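2/16/21 – Rasa Toom
2 min read

Bench notes, two-arm cell, vaporizer task. Picking up from the Flunstead handover.

Wrist cable on the green arm had been tied too short again. Joint 6 reached its limit with the connector under tension, and the driver logged 12 encoder dropouts in one shift. Cut the tie, gave the loop more slack and re-tied it lower on the forearm. Ran joint 6 end to end 20 times at half speed with no dropouts.

Fingertip pads on both grippers are the Najjar textured type. They pick up dust, and grip force readings drift as they load up. Wipe with a dry brush first, then alcohol on a lint-free cloth. Do not use the blue degreaser; it softened the last set. Torque on the finger screws is unchanged.

Wrist camera calibration redone on both arms after the cable work. Left was fine. Right was off by 22 pixels in the vertical, which matches the missed grasps on the bottle neck. Old values are saved under Cernovow, run 242, in case somebody wants to compare.

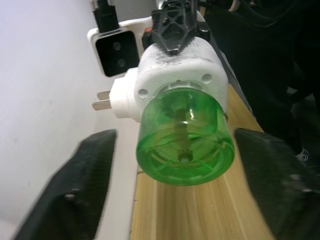
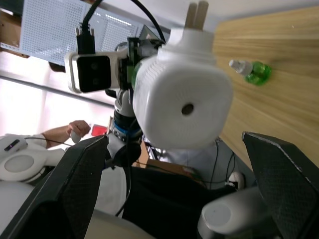
Wrist view. 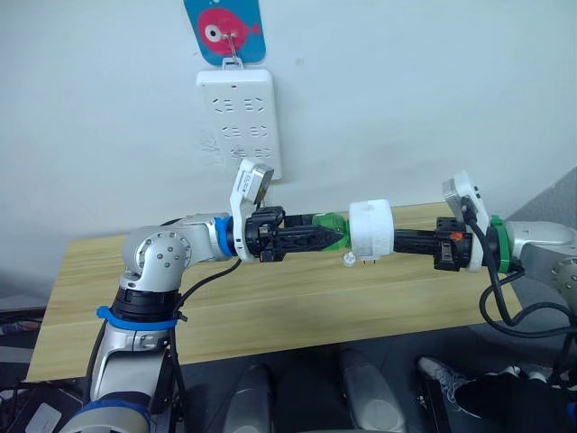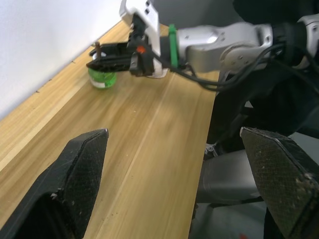 Grip force for the vaporizer housing stays at the lower preset. At the higher one the housing turns in the fingers as soon as the second arm takes hold, and the prongs end up rotated relative to the socket. The handoff pose was taught again with the arms squared to each other, then saved over the old one. The approach to the power strip still uses the old waypoints – check clearance to the wall before raising the speed.

Bottle and wick: approach from the side, never from directly above the wick. Opening width at the bottle is now its own parameter in the Furkach script, separate from the housing.

Open items:
– Spare pad set, one pair per arm. Last order was in June.
– Strain relief on the blue arm is the old style. Swap at next stop.
– Repeat the camera check after the first full shift and log the offset.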